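About Vunalley Laundry & Folding

Vunalley started in a rented garage on Sidcombe Road with two washers, a secondhand dryer and a folding table made from a door. Wanda Walczak had spent seven years in the linen room of a small hotel and wanted to do the same work for households. Her first customers were neighbors on the street. Most of them were happy enough to run their own machines and wanted help with what came after.

We still work that way. You can send us a bag, or you can book a home visit and we will fold and put away what is already clean. Home visits take place in the customer's own rooms, and in most apartments the biggest flat surface is the bed. We clear it, pull the sheet smooth and work there.

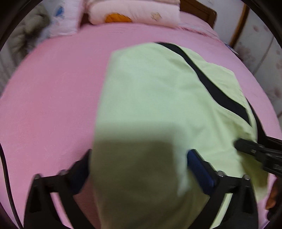
Pale green and black fabric on a pink sheet.

Today we have seven people on staff and look after 1,268 households. In a normal month we fold 3,000 bags of clothing and bedding, with October the busiest because of the change of season. Our shop on Sidcombe Road is 2,000 square feet, with the washers at the back and the folding tables along the street side where the light is better.

Everyone who joins us learns the same folds. T-shirts and towels come first and take a morning. Jackets take longer. A hooded windbreaker is slippery and does not hold a crease, so we lay it flat with the hood open and smooth the body before touching the sleeves. One sleeve goes across the chest, then the other.
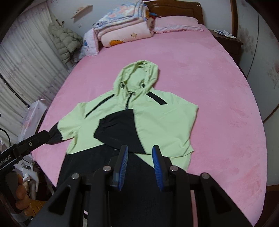
The hem comes up next, and the hood is turned down last so it sits on top of the finished square. Drawstrings are tucked inside. If the customer has a shallow drawer we roll the jacket instead, and we write that on the household card so the next person does it the same way.

We do not iron on home visits, and we do not take leather or fur. Wool coats go to Wróbel, the dry cleaner two doors down, and come back with the rest of your order. Bags, boxes and drawer dividers are from Otusine and can be bought at the counter.

Wanda still works the early shift and answers most of the phone calls before noon. New households are added when a place opens on the route, and the waiting list is kept at the front desk.

Vunalley Laundry & Folding, Sidcombe Road | Contact us | © Vunalley. All rights reserved. | Back to top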